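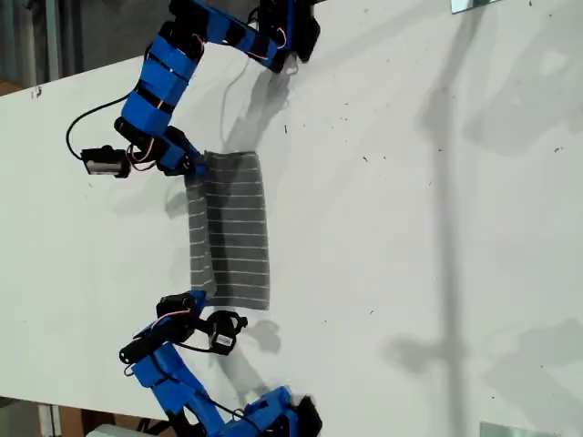 Cengiz Akyol
Home and laundry reviewer

Rindley Striped Kitchen Towels, set of 7

I go through a lot of kitchen towels. I cook most nights, I bake on Sunday, and I stopped buying paper towels two years ago, so whatever hangs on my oven door gets used hard. The Rindley set replaced a stack of Lesdale waffle towels that had gone thin in the middle.

The Rindleys are a flat weave cotton with a hemmed edge on all four sides and a hanging loop on one corner. They come folded in a paper band with no plastic. Mine are the gray stripe. There is also a navy stripe and a plain white, and I would skip the white unless you like bleaching things.

Out of the package they barely absorb anything. Water beads up and slides around, and the first one I used on a wet salad bowl just moved the water to the counter. The label says to wash before use and it means it. After one hot wash they were better, and after three they were good. Don't use fabric softener on them or you'll be back where you started.

Once broken in, one towel will dry a full rack of dishes before it feels damp. The Lesdales soaked up more, but they also stayed wet until the next morning and started to smell. A Rindley hung up after dinner is dry by bedtime. They are also much better on glasses. The flat weave leaves no lint that I can find, and the Lesdales never stopped shedding.

Shrinkage is the weak point. Mine lost more than an inch in length and almost nothing in width, so the stripes still run straight but the towel is a little squarer than it was. If you fold them in thirds for a drawer, as I do, you will notice. The hems have held. One loop came loose at the stitching in the second month – I sewed it back in a few minutes, but at this price I shouldn't have had to.

I have washed the set roughly 40 times now. The gray has faded slightly and evenly. Tomato sauce comes out if you rinse it right away. Turmeric does not, and one towel is now the turmeric towel.

They iron well if you care about that. They also fold flat enough to line a bread basket, and I use one to cover dough while it rises. Flour shakes off easily, which was never true of the waffle weave.

I also tried the Keskin linen towels last winter. Those are nicer to look at and better on wine glasses, but they cost twice as much and wrinkle badly. For everyday dishes I reach for the Rindleys.

I'd buy them again, though I would check the loops before the first wash.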